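6.2 Recording demonstrations at the two-arm table

1. Clear the tabletop of everything not listed on the task sheet.
2. Place the tray of paint bottles in the middle of the table, between the two arms.
3. Stand the cup of brushes behind the tray, handles up.
4. Move both arms to their start positions, with the grippers facing each other.
5. Start recording, complete the task once, then stop. Save each attempt under its own number.
6. After 16 attempts, change the colour order of the bottles and repeat from step 2.

Note: Keep failed attempts and label them "incomplete". The Sakness training program uses both kinds.

Caution: Keep hands outside the black table frame while the arms are powered. Check that no cable crosses the path of either arm.

Questions about labelling should be directed to Narayanan Nair. 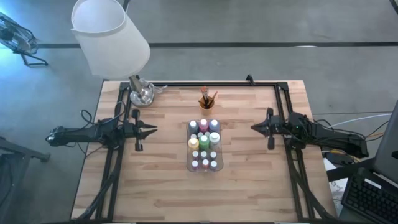 Figure 6. Paint tray and brush cup between the left and right arms.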